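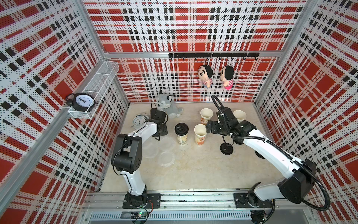

Onden Plaid Corner Set, item 477

Plosiveo > Walls and Storage > Perforated Panels > Onden

In stock. Ships flat, in 2 boxes. They don't always come on the same day.

Three perforated panels in the big red, white and black plaid, the silver aluminum frame to hold them, one black hook rail, one white wire-mesh basket. Back wall, left wall, right wall, open in front. Stands over a table top or a pale floor panel if you buy the Sial one (sold seperately, see further down).

Back on the page after being out most of January. Same panels, same plaid, new print run. If you're adding to an older set, tell us before you order and Alfredo will hold one up against the old stock. Reds can vary a bit between runs.

What you get

Back panel, perforated, plaid
Left panel, perforated, plaid
Right panel, perforated, plaid
Aluminum posts for the back corners
Aluminum crossbar for the back wall
Hook rail, black, six small hooks
Basket, white wire mesh, long open box shape
Bolts, corner brackets, hex key
One sheet of instructions, both sides printed

Not in the box: anything that goes on it, in it or under it. We get asked. No clocks, no dolls, no husky, no cups. The cups we do sell, see Utov below.

About the plaid

It's loud. Broad red blocks, white bands, black stripes broken up by the holes. Up close the holes give everything a dotty look, from across the room it reads as plain tartan. People either want this one or they want the gray (gray is its own listing, not here). White and pale things show up best in front of it. Black things too, mostly, unless you line them up with a stripe. Red mugs disappear, don't bother.

The side walls angle outward toward the front, so the corner is narrower at the back than at the opening. Measure your table with that in mind - the front edge is what takes up the room. 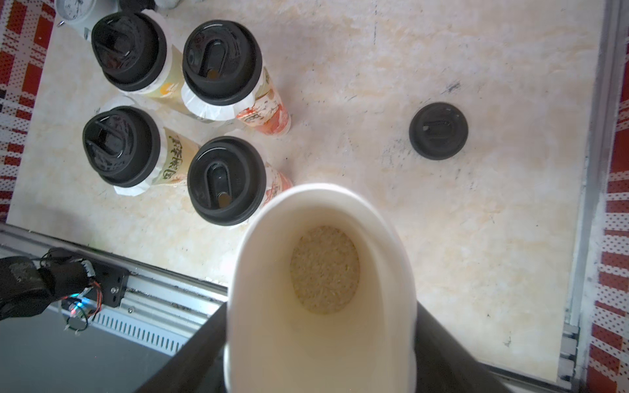 Paper cups, lids and small loose stuff

A lot of orders for this set come from people doing a drinks station or a dry goods corner, so quick notes on that.

Utov paper cups come in cartons of 2000. Yes that's a lot. We don't split cartons, we tried and it was a mess. White inside, no printing inside. Black sip lids are a different line on the order form, please don't forget them, half the emails we get are about lids.

Cups are fine for dry things in small amounts. Rice, beans, buttons, screws. A layer of rice in the bottom and you can still see what you have from above. Don't fill to the rim and then try to carry it. For longer than a day or so use a jar.

Keep lidded cups together in a bunch and open ones well apart from them. Saves knocking one while reaching for another. Same with lids, flat on the surface, stacked if you've got a stack.

Labeled cups: turn the label out. Sounds dumb, makes a difference when there are four the same size and only the sleeves are different.

The hook rail

Goes on the crossbar or just under it, your pick. Hooks are small and curved. Good for anything with a loop - plush dolls, key rings, a light dish cloth, measuring spoons on a ring. Not for coats, not for bags of any weight, not for a full size pan. We've had one returned with a bent hook and a cast iron skillet story.

Leave a space between hanging things or they turn and bump each other. Two soft toys side by side is OK if they're small ones.

Spare rail available. Spare single hooks not available, sorry, Onden doesn't do them.
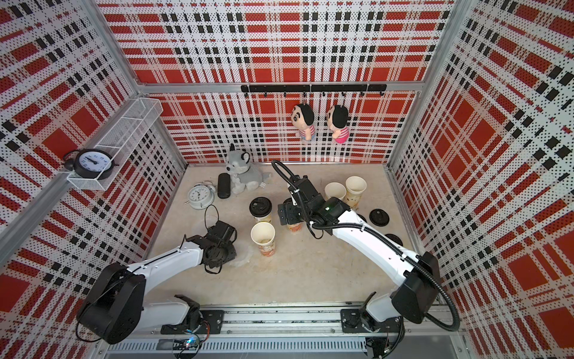
The basket

White wire mesh, fine grid on the bottom so pens don't drop through. Open top. Hangs on the left wall near the back post. Can go on the right, you swap the brackets over, takes five minutes. It can be mounted level or at a tilt. Level is better for round or top-heavy things. A twin-bell alarm clock will sit in there but push it all the way in, don't leave it perched up on the front lip. They're heavy on top and the feet are tiny.

What people put in it, going by the emails: clocks, tape, chargers, seed packets, one customer a very nice row of nail polish.

Things that stay on the floor of the set instead: anything tall, anything you pick up every few minutes, glasses case, drinks.

Putting it together

Posts first. Then crossbar. Then panels, back one before the sides. Bolts finger tight until everything is up, then go round with the hex key. Rosalinda does it alone, Alfredo says get a second pair of hands for the back panel. Get a second pair of hands.

Peel the film off the panels BEFORE you put the rail on. Little bits stay stuck behind it otherwise and you will be at it with tweezers.

The holes go all the way through, so if the wall behind is dark the plaid looks a shade darker as well. Some people tape white paper on the back. Works fine.

Cleaning

Dry brush for the holes. Damp cloth for the flat parts, wipe along the stripes or across, doesnt matter. No scouring pads. Coffee comes off if you get to it same day. The wire basket can go in the sink, dry it after.

The Sial floor panel

Pale beige, slightly mottled. Cut to fit inside the three walls. Picks up light scuffs with use, most of them only show if you get down low and look. If you hate that, put a mat on it. There is no dark version, we asked. 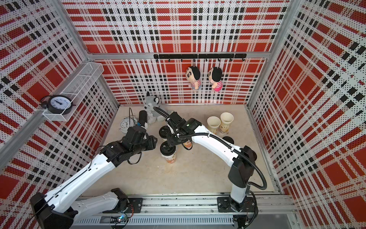

Tidying a full one

Got this in a letter and it's better than what we had, so pasting it in more or less. Clear from the front. Cups to one side, lids off and flat or on and pressed down, pick one. Soft toys to the back, sitting up against the wall. Clocks face up or standing, whichever, but off the walking-past edge. Small parts into the basket last, when you can see what's left. Hooks you don't touch unless something fell off.

Takes less time than reading it.

Questions we get

Can I buy one panel? Yes, write to us, there's usually an odd one. Back panels run out first.

Can it hang on a wall with no table? No. It stands.

Will other brands' hooks fit the holes? Some. The holes are tiny. Bring the hook in or send its measurements. Please don't drill the holes bigger and then ask for a refund.

Can the frame be painted? Your frame, go ahead. No returns after.

Do the side walls come off for moving? Yes, same hex key. Carry them flat, edge down.

Is there a front door or cover? No, open front only. A curtain on a rod has been done, we don't stock the rod.

Returns and warranty

2 years on the frame and the rail. Panels are covered for print faults, not for scratches. Keep the boxes for teh first couple weeks, we can't take panels back without the corner pads. Basket and rail can be returned on their own.

Missing bolts: email a photo of the bag, don't send the whole set back. Alfredo mails those out himself, usually next morning.

Ordering

Use the form or call the shop and ask for Rosalinda Tiongson or Alfredo Bañez. Say item 477 and say "plaid", the gray has a number close to it and it gets mixed up. Pickup is at the side door.

Page last changed February 23, 2020. Floor panel stock is being recounted, if the form says zero try again tomorrow.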